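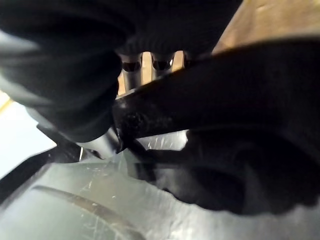

Olen - a word list of household talk from Tirkbridge

Hi, and thanks for looking! Olen is a small set of words and sayings people in Tirkbridge use at home, mostly for food, weather, and being annoyed with relatives. I started it in a notebook, then Bhavana Naidu talked me into a spreadsheet, and now it's three files.

What's in the folder

words.csv has 63 entries, one per row, with spelling, meaning, and a sentence somebody really said to me.
sayings.csv has 58 longer phrases. Some of these overlap with words.csv and I haven't decided what to do about that.
notes.txt is my running notes, very messy, read at your own risk.

Columns

The "heard" column is the part of town (Niskanen means the streets up by the old mill, even though the map calls it something else now). The "age" column is a guess in ten-year steps - I didn't like asking. An empty cell means I forgot to write it down, so please don't read it as "none."
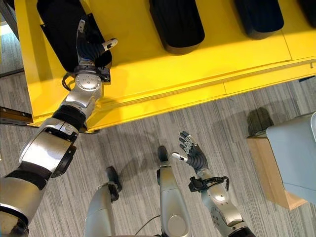

Spelling was the hard part. Hardly anyone writes these words, so I went with whatever the speaker wrote when I handed over the pencil, and if two people disagreed I kept both with a slash. Niloufar Ranjbar went over the vowels in July and fixed some 50 rows, which was very kind of her and a little embarrassing for me! She also thinks "trasar" (to fuss with a fire that's already going fine) should be two entries. I've left it as one for now.

Known problems

Most of my speakers are over sixty and a good number are my aunts. Swear words are thin for the same reason. Row 50 in sayings.csv has a comma inside the quotes that breaks some older programs, so if your columns go sideways, start there.

Using it

Take it, print it, put it in your class. If you publish something, mention Olen and send me a copy, I'd love to read it. Please don't try to work out who said what - people talked to me in their kitchens and I left the names out on purpose.

Last updated August 25, 2020. Sound clips aren't in this version.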